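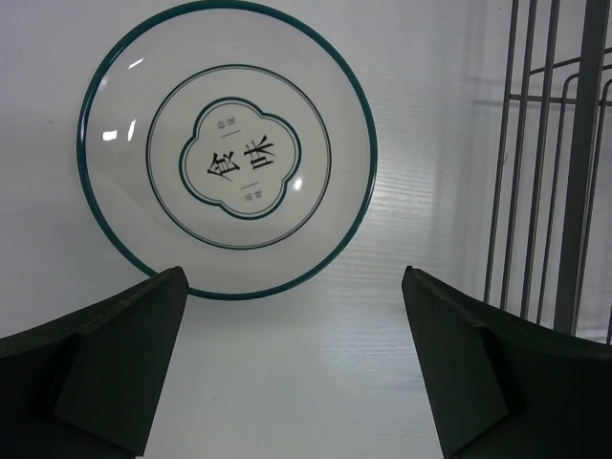

Should the whole council step down over the Druretti dinner?

4 min read
39 comments
7 shares

grostine_resident
So the mayor has said sorry for the dinner and we're all supposed to move on. I don't buy it. Ten people sat down to a meal paid for by Druretti while the Druretti paving bid was still open. One of them was the mayor. Who were the rest? The statement from town hall says "members and senior staff." Which members? If they voted on that bid in March they should give up their seats, and I don't care what party they're in.

oldmillrd
You're asking people to resign over a plate of noodles. The gift limit is $500 a year per member and no one has shown that anybody went over it. Bad look, sure. A bad look isn't against the rules.

grostine_resident
The limit covers gifts. Taking anything from a company with a live bid is a separate section, and it has no dollar amount in it. Go read it.

oldmillrd
I did read it. It says "with intent to influence." Good luck proving that one.

tessa_k
Can we stop saying "the council" like they all went? My ward rep says she wasn't there and wasn't asked. She put that in writing to anyone who emailed her. Took her one afternoon. I'd like to know why the others can't manage the same thing.

BackRowBill
Mine answered with a form letter about potholes.

settimio mazza
I'm using my real name because I ran for this council twice and lost both times, so take it how you like. Settimio Mazza, Rostami Street. I went to the March meeting and sat through all of it. The paving item got less discussion than the bench outside the library. It passed 7 to nothing. Nobody stepped aside, nobody disclosed anything. If even one of those seven had been at the dinner, that was the moment to say so. I asked the clerk for the guest list afterward and was told there isn't one. A private firm hosts, reserves a room, pays the bill, and there's no list? I have trouble believing that.

oldmillrd
With respect, you have a horse in this race. If seats open up, you run again.

settimio mazza
I might. Does that change what was or wasn't disclosed?

oldmillrd
No, but it changes how hard I squint at it.

pavement_princess
Unpopular opinion but Druretti had the low bid. Mistudar came in higher and their work on the north side is already cracking. So what exactly did we lose here? The road gets done cheaper.

grostine_resident
Low bid before or after the change orders? We never see that number until the job is over. Ask again next year.

pavement_princess
Fine, but that's true of every contractor the town has ever hired. You can't hang it on a dinner.

tessa_k
I kind of agree with both of you. The bid may be perfectly clean. I still want the names. If it was all so innocent, then publishing a list costs them nothing.

BackRowBill
What gets me is the apology. "I regret that the event created an impression." An impression in who? He's sorry we noticed. And now everybody's arguing about the mayor's tone when the staff who wrote up the bid scores may have been at the same table. Those folks aren't elected. We can't vote them out, and I doubt anyone in that building is going to look into it.

oldmillrd
"May have been." That's a lot of weight on two words. I've watched this town chase a rumor before and a decent parks director quit over it. It came to nothing, and she wasn't easy to replace.

BackRowBill
Then a list would clear them, wouldn't it.

oldmillrd
OK, I'll give you the list. I'd sign something asking for the list. I won't sign anything that says resign.

grostine_resident
I'll write two versions then. One for the names only, one for names plus resignations from whoever voted. People can pick. Is public comment still at the start of the meeting or did they move it to the end again?

settimio mazza
End. And you have to put your name down with the clerk before it starts.

Show 19 more replies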